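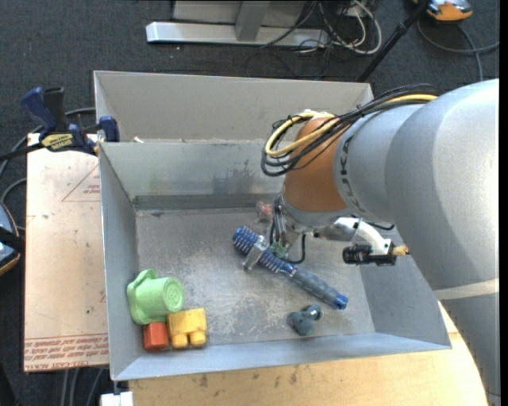
Bin picking, student team notebook – April, afternoon session

Present: Sem, Azra, Loukia. Cor in for the first hour. Willy away, will read this later.

Goal for the session: get the household set out of the metal bin with one gripper setup and no changes between objects. The Brurnden rules allow no tool swap during a run, so whatever we settle on has to cope with the brush, the cup and the small blocks alike.

1. Setup

Bin kept at the position in the current calibration file. Bar clamp on the left rim, same as last session. Checked the rim by hand before starting, no play. Acrylic board left where it is, at the left of the bin, still in its paper. Do not peel it, we need it clean for the Dresberg demo.

Arm speed limited to 20 percent for all manual approaches. Loukia on the stop button, Azra driving, Sem writing.

Cable bundle along the top of the arm: slack is adequate at the center of the bin. Past that I want a slow wrist rotation first, watching the loop on the left of the orange-brown segment. It has to stay clear of the housing seam. Not tested at full rotation.

2. Brush

The awkward one. With the brush diagonal on the floor, head to the back left and handle to the front right, the neck is the only place worth going for. The ribbed handle is thicker and the planner keeps offering grasps on the bristles, which the depth data shows as a solid lump. It is not a solid lump.

Azra masked out the head region and ranked the remaining candidates by distance from the neck. 13 attempts from the same starting pose, 11 good lifts. Both failures were the same thing: finger came down slightly long of the neck, brush rolled, closed on nothing. Offset along the handle axis is suspect. Cor thinks it is the hand-eye calibration and not the ranking. He may be right – the error has the same sign every time.

3. Cup and blocks, front left corner

Only one pass on these. The green cup on its side with the yellow and red-orange blocks next to it comes back from segmentation as a single object. Grasp center lands between the cup and the yellow block, useless. Raising the color weight splits off the yellow block but the red-orange one stays merged with the cup.

Sloping walls do not help. Any vertical approach near the corner runs the wrist close to the sheet metal. Tilting the approach inward should be enough, needs a proper collision model of the bin first. The one we have is a plain box with straight sides. Loukia has the wall angles from the Humivcombe drawing and will redo it.

4. Teal-gray toy

Skipped. The lobes give plenty of candidates and I would like the collision model in before we spend time on it.

5. Lighting

The scratched floor still gives false edges, mostly in the middle. Lowered exposure one step, fewer false edges, but the dark stain on the back wall now shows up as a hole in the depth map. Went back to the old value. Tried nothing else.

To do

– Loukia: bin model with sloped walls, replace the box.
– Azra: rerun hand-eye calibration, then repeat the brush series from the same pose. Save the raw logs this time.
– Sem: slow wrist rotation test, write down the angle where the loop starts to pull.
– Willy: ask Van Loon about the spare finger pads. We are on the last pair.
– Cor: check whether the rules let us mask by object class or only by region.

Logs are in the shared folder under brush_neck. Ignore the first file, wrong tool offset loaded.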